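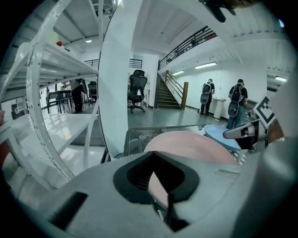

November, notebook, Cluvville stage build. Continued from the previous page.

10:40

Broadcaster confirmed the premiere of Vuteo season two this morning. The press release gives the month and the channel and nothing on format, so the voting change is still under embargo until the trailer. Do not put it in the shared calendar. Genowefa has already renamed the calendar entries to "block A" and "block B".

Practical effect for us: the live shows stay in the Kereama hall, first episode prerecorded, the rest live with a delay. Audience vote opens after the last act and closes before the results segment. Season one had the vote open from the first act, which favored whoever went on early, and the graphics had to carry a running total for the full show. The running total is gone. Lower thirds need to be rebuilt without it. The old template leaves a gap on the right where the total used to be, and the singer's name does not reflow into it.

Open: does the name plate go full width, or stay at the season one width with the gap filled by the episode number? Waiting on the art department.

11:25

Tested the reveal cue chain. Sequence as scripted:

host line > band hit > house to black > follow spot > curtain release > audience lights up at low level

Ran it from the Stovano desk with the stage clear. Curtain release lagged the follow spot every time, consistently enough that it is not an operator problem. Release is fired over the old relay line and everything else is on the network. Moved the release one cue earlier in the stack with a wait on the follow spot. Lag is no longer visible from the judges' desk. It is still visible from the balcony, where you can see the curtain head start to move before the spot lands. The balcony camera is not used for the reveal so I left it.

Proper fix is to take the relay line out. Ikechukwu has the part number for the interface. Not ordered yet.

Noted for whoever runs the desk: cue 16 is now the release. Cue 16 used to be the band hit. The printed sheets in the booth are wrong as of today. I struck through the line on the booth copy and initialed it. The band's copy has not been changed and the musical director should get a new one before anyone rehearses with it.

12:10

Backing track levels. Season one complaints were nearly all the same: vocals buried in the chorus on home televisions, fine in the hall. Pulled the episode four broadcast mix and compared it against the hall recording. The hall mix has the audience mics well down in the choruses. The broadcast mix has them up, and the compressor on the music bus is working hard enough that the crowd comes up every time the singer takes a breath. It reads as energy for the first song and as mush by the fourth.

Changed for season two:
- audience mics on their own bus, not through the music compressor
- fader for that bus next to the host mic so one person can ride both
- high-pass on the audience bus set higher than last year
- no automatic ducking; tried it, it pumps

Listened back on the small speaker in the office. Lyrics are intelligible through the whole chorus of the test song. The crowd sounds further away than the producers will want. Expect a note about it.

14:05

Call with the format people. Points that touch us:

The duet round is back in, moved from the semifinal to the third live show. Every act sings with a returning act from season one. That doubles the radio mics for the round and the in-ear packs with them. We have enough mics. We do not have enough packs of the same model, and mixing models means two frequency plans. Genowefa is to ask rental for a matched set.

The judges' save stays. One per season, as before. The button on the desk is the season one button and it has never been reliable. Last year the lamp came on and the desk did not see the contact, and the floor manager called it by hand. It went out on air without anyone writing in. Replace the switch and keep the lamp. Add a parallel input at the floor manager's position.

Guest judge for the premiere is not announced. They asked for a chair height. I asked whose chair height. They will come back to us.

Results segment is shorter. The two lowest acts stand center, host reads one name, cut to break. The long pause is now written as a cue with a fixed length. The host did not like this on the call. I suggested leaving the length to the host and having lighting follow, and that was accepted for the dress rehearsal only.

15:30

Vote intake test with the vendor. They sent 100 dummy votes by text and we read the total on our side. All arrived, all on the correct act. Then they sent the same batch after the close time and the page showed them as received but not counted, which matches the spec. The spec does not say what a viewer sees in that case. At present they get the ordinary thank-you message, which suggests the vote counted. Ikechukwu raised it. The vendor calls it a copy question, so it goes to the channel's legal desk for wording.

The app side was not tested. The build on our phone is last season's and shows last season's contestants.

16:20

Spent the remaining time on the opening titles. The new music is shorter than the picture by a bit under a bar. Either the logo holds over silence or the editor trims the skyline shot. Sent both versions to Genowefa Kozłowski without a recommendation. My preference is the trim. The skyline shot was too long last year as well.

Titles export is on the shared drive under Vuteo / S2 / titles / wip. Do not use the one in the parent folder, which has the old sponsor card on the end.

Carried over:
- interface for curtain release (Ikechukwu Ogunleye)
- matched in-ear packs, rental quote
- lower third width
- new cue sheets, booth and band
- save button switch
- late vote wording
- app build
- balcony sightline during the reveal, only if the director adds a balcony shot

5 min read
2 comments
3 shares

Contact | © Cluvville Stage Notes | Back to top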